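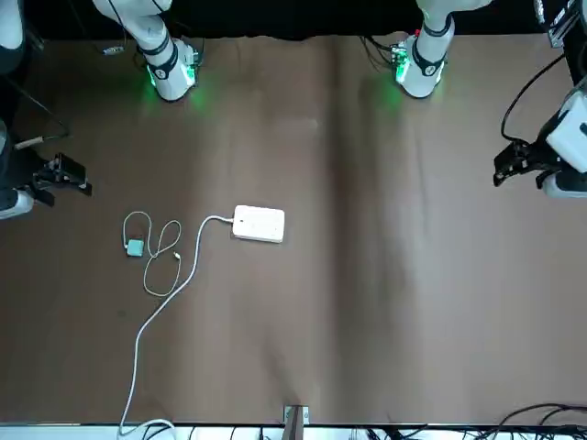
August, 4:20 pm

Petition archive, Kevthorpe maternity leave bill. All 2,844 letters are transcribed now! Sorted the first batch by position: 1,586 for, 1,004 against, the rest unclear or off topic. Kindlow tags parish newsletters as personal letters, so I redid some 200 by hand – slow, but wonderful reading. The handwritten ones argue far better than the printed cards.

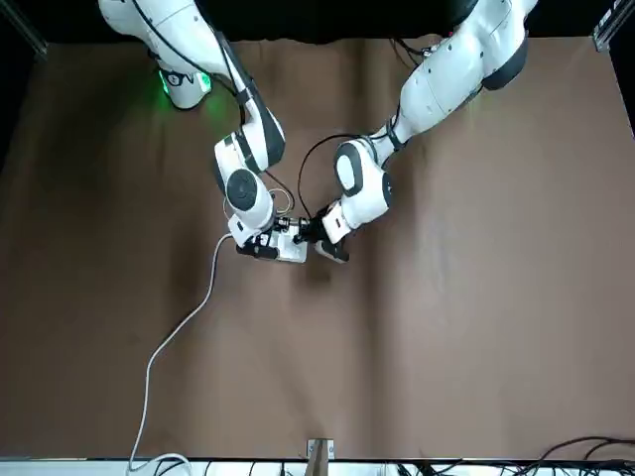

Both arms over the brown sheet, gripper ends almost meeting.

Next: match the Wegener hearing transcript to the letters that quote it. Ask for a Relix export with postmarks.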